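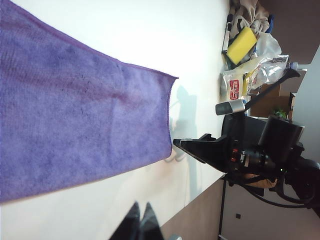 Naledi Oosthuizen
Freelance communications writer, formerly in-house

A client sent me a deck last month about employee advocacy. If you've been spared the term, it means getting your staff to post company news on their own LinkedIn accounts, usually through an app that hands them the words. The deck came from a vendor called Korel, and it was very sure of itself. People trust people more than they trust logos, it said, so your people should do the talking.

I agree with the first half. I trust my neighbor on the subject of plumbers more than I trust any plumber's website. But my neighbor doesn't get a push notification at 9 a.m. with a pre-written paragraph about plumbers and a button marked Share Now.

I've been on the receiving end of one of these programs. Years ago I worked at Rolberg, a mid-sized logistics firm with a marketing department that was always looking for the next thing. We were all signed up one August. The app had a leaderboard. You got points for posting, more points for commenting, and extra if you added "your own voice," which most people did by putting the word "Excited" in front of whatever was already there.

For a few weeks my feed was a strange place. The same picture of the same forklift, over and over, from the accountants, the warehouse leads, the man who ran the front desk. All of them excited. A former colleague who had moved on to another company wrote to ask me if we'd been hacked.

The quarterly report was glowing. We had a total reach of 487 thousand, and there was a chart. I asked how reach was worked out and was told it was the combined connections of everyone who had posted. So if you and I both know the same person, she counted twice. If she hadn't opened the site since her last job hunt, she still counted. I asked how many people had clicked through to our website and got a much smaller number, 21, after a bit of a wait. I was one of them, as I'd been checking whether the link worked.

Now, one bad program doesn't prove much, and Rolberg could have made a mess of a bake sale. So when the Korel deck landed I tried to read it fairly. I spent an evening going through the case studies. The trouble is that they all report the same things: sign-ups, shares, reach, and something called earned media value, which takes those shares and multiplies them by what you would have paid for ads. I've never met a finance director who would accept that figure as money. You can't pay the rent with it, and you wouldn't have bought most of those ads in the first place.

What none of the case studies covered was how many people had left the program after the first few months. I wrote to Korel and asked. They offered me a demo.

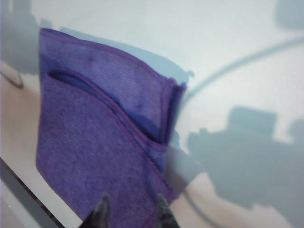

Whose account is it, anyway?

The part that bothers me more than the arithmetic is the asking. Every deck on this subject says participation must be voluntary, and I believe the people who write that mean it. Then comes the leaderboard, and the monthly email naming the top posters, and the manager who mentions in passing that it would be nice to see a few more names from this team.

A personal profile is where you look for your next job. It's where old classmates and people you used to work with form a view of you. Lending it to your employer costs you something, even if the cost is small, and I have yet to see a program that puts that cost anywhere in its spreadsheet. When I stopped posting at Rolberg, two people asked me if everything was OK. They were being kind, I think. I still started looking at the share button differently after that.

There's also the question of what happens when the news is bad. The staff who have spent a year passing along cheerful updates are the ones whose friends will ask about the layoffs. Nothing in the app for that day, in my experience. It just goes quiet.

The one that half convinced me

I did some writing for a small firm, Oksanen, that makes laboratory shelving. They have no program and no app. They do have an engineer who posts about load testing every so often, in long, slightly grumpy paragraphs, and customers bring those posts up in meetings. He started doing it because he was annoyed by something a competitor had claimed. The company found out when a buyer mentioned it.

Their marketing manager asked me if they should get the other engineers to do the same. I said I'd leave it alone, maybe make sure he knew they liked it and that he had time for it. She was a little disappointed. There's no line in the budget for leaving things alone, and I wasn't able to charge much for saying it either.

So here is what I sent back to the client with the deck. Ask the vendor for dropout numbers after eight months. Ask for clicks and inquiries, with reach taken out altogether. Ask your own staff, without their names attached, whether they want this. And if someone in the building is already posting things that customers read, go and buy that person lunch before you buy any software.

The client thanked me and said they'd also be talking to Plunmont, which has a similar product at about half the price. I've asked to see that deck too.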